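The Slow Work of a Permanent Line
What ink does after it leaves the pen, and why some of it stays

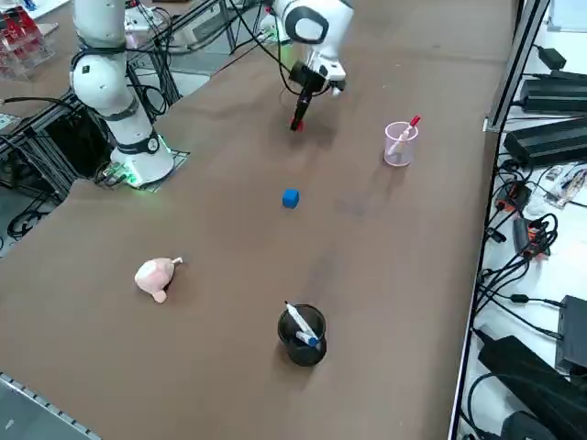 A solvent, a colorant and a resin

Every permanent marker is a small plumbing system. A fiber reservoir holds the ink, a porous nib draws it forward by capillary action, and the ink leaves the nib only when something touches it. The ink has three working parts. The solvent, usually an alcohol, carries everything else. The colorant is a dye or a pigment. The resin is the glue, and it decides most of what happens later.

When the line is laid down, the solvent starts to leave at once. On glass it can only go up, into the air. On paper it also goes sideways and down, pulling dye along with it, which accounts for the soft halo on cheap stock. What remains is a thin film of resin with color trapped inside.

Folke Brekke has spent most of his career measuring that film. He runs the coatings bench at Cosar, a contract test lab that takes in marked parts from pipe makers, sawmills and hospital suppliers. "People ask if the ink is permanent," he says. "I ask what they plan to do to it."

The rub, the soak and the lamp

Cosar's standard series has three stages. In the rub test, a weighted felt pad moves back and forth over a marked panel for 2000 strokes. In the soak, a matching panel sits in water, then in a mild detergent, then in diluted alcohol. The third set goes under a lamp that imitates strong sunlight.

Results depend on the surface as much as on the ink. Polypropylene is a known problem. Its surface energy is low, so the wet ink pulls itself into beads and the dry film has little to hold. A line that survives the full rub series on steel may fail on a polypropylene tub after 145 strokes. Passing the panel over a flame or treating it with an electrical discharge raises the surface energy and improves the result, but the effect fades in storage.

Red is the other known problem. Many red dyes absorb strongly in the part of the spectrum where daylight carries a good deal of energy, and the molecule breaks down as it does so. Blue dyes vary. Carbon black is a pigment and barely changes. In a set of 47 panels Brekke kept from an earlier job, the black lines can still be read from across the room. The dye-based reds have gone to a pale orange, and two of them can only be found by tilting the panel to catch the gloss of the resin.

Lumber, pipe and laundry

At Dutbridge, a sawmill that grades structural timber, the requirement is short-lived but strict. A grade mark has to go onto wet wood, survive rain in the yard and remain readable until the board is built into a wall. Alcohol inks do poorly here, as the surface water dilutes them before the resin can set. The mill uses a wax crayon for hand marks and a pigmented paste for anything that must last through the winter.

Calum Moffat, the yard supervisor, keeps a rack of offcuts outside the office, marked and dated on the end grain. The oldest ones have split. "The wood gives up first," he says — a result he considers acceptable.

Laundry marking sits at the other end. Cotton holds ink well, but the wash is hot and alkaline, and each cycle flexes the fibers. A stiff resin cracks under that treatment and sheds its color. Laundry pens use a softer binder that bonds when heated, and the instructions normally call for ironing the mark before the first wash. Users skip this step often. Sølve Fjeld, who buys linen supplies for a group of care homes, now has new stock marked and pressed in one batch every January.

The nib problem

Ink chemistry gets most of the attention, but a good share of returned markers have sound ink and a ruined nib. Acrylic fiber nibs are firm when new and fray on rough concrete. Polyester felt is more forgiving and wears to a slant that matches the user's hand. Harder sintered plastic nibs hold their shape but deliver less ink, and the line looks dry on porous surfaces.

Storage matters too. A dye ink can be stored in any position with little harm. A pigment ink is a suspension, and its particles settle. Stored nib up, the heavy fraction drifts away from the tip and the first strokes come out thin. Horizontal storage is the usual compromise. Paint markers add a loose steel ball so the user can shake the pigment back into the liquid.

The cap is the last component, and it has to seal well enough to keep the solvent in. Brekke weighs capped markers over nine weeks in a warm cabinet and plots the loss. A steady, shallow slope means the seal is good and a little vapor is passing through the barrel wall. A steep start usually means the cap was never fully seated. He now presses each one down with a bench clamp before the first weighing.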